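Ein Greifer muss auch nein sagen können

Ich arbeite mit Handgreifern, die uns die Firma Prikaria liefert. Im April ist bei uns ein Fehler passiert, über den ich seitdem viel nachdenke. Der Kraftsensor meldete null, obwohl die Finger eine Pflaume hielten. Die Software von Stukari hat diese Null geglaubt und weiter geschlossen. Die Pflaume war verloren, das ist kein großer Schaden. Aber im Protokoll stand: Griff erfolgreich.
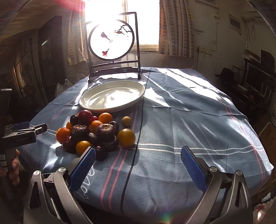 Genau dieser Eintrag macht mir Sorgen. Wer mit Obst arbeitet, hat viele Größen und Schalen auf einem Tisch, und eine Orange verzeiht mehr Druck als eine reife Pflaume. Wir haben danach 200 Aufzeichnungen geprüft, und bei 3 davon fehlte der Kraftwert ganz. Kein Alarm, keine Warnung. Man sagte mir, das liege unter der Grenze. Ich frage mich, wer diese Grenze festgelegt hat und ob er dabei an eine Hand zwischen den Fingern gedacht hat.

Meiner Meinung nach soll eine Maschine stehen bleiben, wenn sie nichts mehr fühlt. Ein fehlender Wert darf nicht wie eine Null behandelt werden. Das kostet Zeit, ich weiß es, und an manchem Vormittag würden wir vielleicht öfter warten als greifen. Ich würde diesen Preis bezahlen.

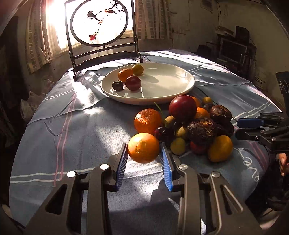

Tang schrieb mir dazu, ich übertreibe: Bei Pudon habe man den Stopp eingebaut, und nach 40 Fehlalarmen habe ihn jemand einfach abgeschaltet. Ein Stopp, der ständig kommt, sei gefährlicher als keiner.

Den ersten Teil glaube ich gern. Dann muss man aber das Kabel und den Stecker besser machen und den Stopp in Ruhe lassen. Bei uns ist er seit dem Vorfall aktiv, und den alten Eintrag im Protokoll habe ich von Hand korrigiert.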